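18 January 2025

Back late, feet killing me, writing this before I forget it all. Open day at Arriaga, the robot place out past the ring road. Dayana got me on the list months ago and I nearly didn't go. Glad I did.

Train fine, bus not fine. Stood 20 mins at the wrong stop, got there after the welcome talk had started. Badge said 3737, no name, so all day people read my chest and looked puzzled. Coffee in a paper cup, one sad shortbread. Somebody had put out 60 chairs and we were still standing down the sides.

Talk was by Saranya Sastry. Fast talker, very good, no slides for most of it which I liked. She runs the picking group. Main thing I took away – picking up one known part over and over is old hat, they want an arm that can go into a bin of any old stuff and get hold of something without being told what it is. She kept saying "clutter" as if it was a person she'd fallen out with. Asked her afterwards about soft things, cloth and so on. She said soft things are what she lies awake over. Rigid is easier, see-through is horrible for the cameras, shiny nearly as bad.

Then round the building in groups. First stop Skarnonov, which is their sorting software, two screens and a lad who was plainly terrified of us. Coloured blobs over everything. I asked what the colours meant and he said confidence, then said no, sorry, object. Fair enough. Second stop Jestow, the little trolley that follows you about. It followed Dayana into the corridor and wouldn't come back, she was delighted!

Third stop the arm itself and this was the one I'd come for. Had to stay behind a yellow line. Smaller than I'd thought, and quieter, more of a sigh than a whirr. Man next to me from some packing firm kept asking about cycle times, got told they do 200 tries in a session and write up every one, good or bad. He wanted it per hour. He did not get it per hour.

I just watched teh fingers. They're all little links, nothing like a hand really, and yet you start willing it on like you would a toddler with a spoon.

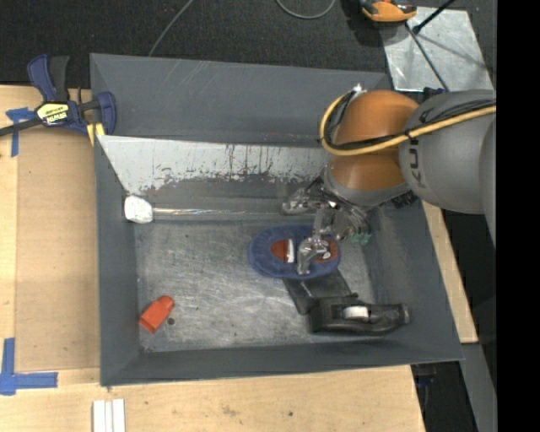 Anyway stayed at that one far too long, missed most of the fourth stop (Lasik, some sort of measuring rig, Dayana says dull). Bought a sandwich from the van, £5.90, egg, not worth it.

Things to chase up – ask Saranya for the paper she mentioned, she said email is best. Find out if they take people for a week in summer. Look up what a wrist sensor is, I nodded and had no idea. Return Dayana's umbrella which I seem to have come home with.

Bus back was on time of course. Fell asleep on the train and woke up one stop past mine, so walked back along the canal in the dark. Boots are by the radiatior. Bed.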